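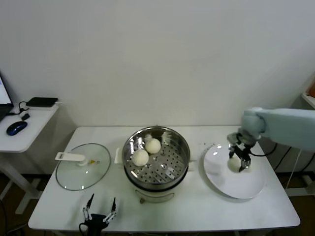

Quanto tempo leva um pão chinês no vapor? Uns 12 minutos com a água já fervendo, e mais 2 de fogo desligado antes de levantar a tampa.

Esses 2 minutos finais são o trecho que todo mundo pula, e depois reclama que o pão murchou. A tampa de vidro, convenhamos, não ajuda: dá para vigiar tudo e a mão coça.

Na redação da Jendeo, a panela elétrica passou janeiro inteiro em cima da mesa branca. Dois pãezinhos no cesto furado, um terceiro a caminho do prato, e o prato grande demais para tão pouca comida. A receita pede 700 g de farinha, 100 g de açúcar e uma paciência que a tabela nutricional não menciona.

O cesto de inox com alças brancas dispensa o bambu, para tristeza dos puristas. O bambu absorve a umidade, perfuma de leve e mofa no armário com grande dignidade. O inox vai para a pia. Forre com papel-manteiga e deixe espaço entre os pães, que crescem sem pedir licença.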